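How to write a film review when you only get to see the film once

I've been putting reviews on my little site for a good few years now, and the question I get most by email is how I remember it all. Mostly I don't! I have a system, it's a bit scruffy, and it gets me from the cinema seat to a finished piece in one evening. I'll use a film I saw on Friday as we go along — Kadavus, the second feature from Jolien Verstraete, 113 minutes long and very fond of fog.

Before you go in

Read as little as you can. I look up the director, the running time and whether it's based on anything, and then I stop. If it's a remake or an adaptation, I don't go back to the original the night before. I did that with Bruvura and spent the whole film ticking off what they'd left out (the aunt, the boat, the entire second wedding), and the review read like a shopping list.

Take a small notebook and a pencil. Not your phone, please. The light drives people mad.

While it's running

Write single words, big, one or two to a page. You'll be doing it in the dark without looking down, so full sentences will come out as knitting. My notes for the first half of Kadavus say "ferry", "brother lies", "too much cello" and something that might be "herring". That was plenty.

Only write things down when you feel something change. You laughed, you got bored, you stopped believing a character. If I catch myself noting the plot I put the pencil down, as I can always check the plot later.

Straight afterwards

Give yourself ten minutes before you talk to anyone. I sit in the foyer with a tea and write three things: what I liked, what annoyed me, and one moment I could describe to my mum. For Kadavus the moment was Gilmar Vasconcelos, playing the harbour master, eating a whole dinner without answering his daughter's question. He's wonderful in it, and he hardly speaks for the last half hour.

Don't look at the scores online yet. I know it's tempting.

Writing the first draft

Start with your opinion. New reviewers nearly always open with two paragraphs of story, and I was terrible for it — my review of Dalen ran to 667 words and I didn't say whether I liked the film until word 500 or so. Now my first sentence has to have a view in it, even a wobbly one. For this film I began with "Verstraete is so good with silence that I wish she'd trusted it more often."

Then give the story in no more than four sentences. Who is it about, what do they want, what's in the way. Stop before the halfway point of the film and you'll rarely spoil anything.

After that, pick two things and go into them properly. I chose Vasconcelos and the music. There was loads more I could have said about the costumes, but I had nothing interesting to say about them, so out they went. Every claim gets a scene to back it up. If you say the pacing drags, say where.

Cutting it down

My limit is 3000 characters with spaces, and the first draft is always over. Go through and take out "very", "really", any sentence that starts "As a viewer", and whatever joke you're proudest of. Check it's still funny without it. It usually is, annoyingly.

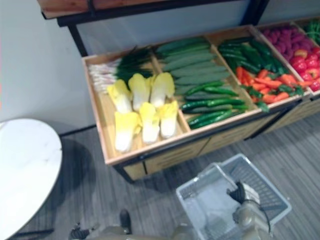

Choosing a rating

I leave this until the text is done. Read your review back as if somebody else wrote it, guess the stars they'd give, and use that number. When the guess and your gut don't match, it's the words that need fixing. I had Kadavus down as a four in the foyer, but the draft sounded like a three, and when I looked again I'd spent twice as long moaning about the cello as I had on the acting. I moved one paragraph up, trimmed the moaning and left it at four.

Check the spelling of every name against the credits before you post. I once got Clillata wrong in the headline, and it stayed wrong for a month.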